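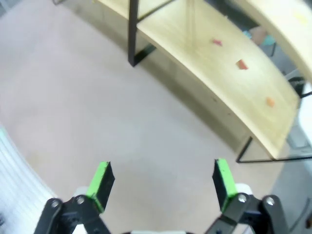 Keeping clear of the shelf

Liudmyla Bilyk wrote the working rules that the arm operators at Hunside follow. They run to 11 pages, and she would like them to be shorter.

"Most of it is about what you do before you pick anything up," she says. "Jaws open, stop over clear floor, look at the board and the metal frame. Then go in."

The frame gets a page to itself. Operators tend to watch the small pieces and forget the black legs underneath, she says, and a fingertip that catches a leg can put the wrist out of line. The rule is to halt and back out the way you came — never sideways.

She is less strict about speed. An earlier draft, from December, set one limit for every move, and people ignored it. The present version has 2 limits, one for open floor and one for anything close to furniture.
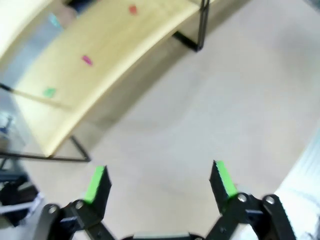

Jaws open over clear floor, with coloured pieces on the curved board.

Every contact with the frame has to be logged, even a light one. "I don't mind a long log," Bilyk says. "I mind a gap in it." The log had 414 entries when we spoke, and she reads new ones each morning before the arm is switched on.

Cables are next. Dadberg, which shares the rules, wants them kept off the floor altogether. Bilyk would accept a marked route.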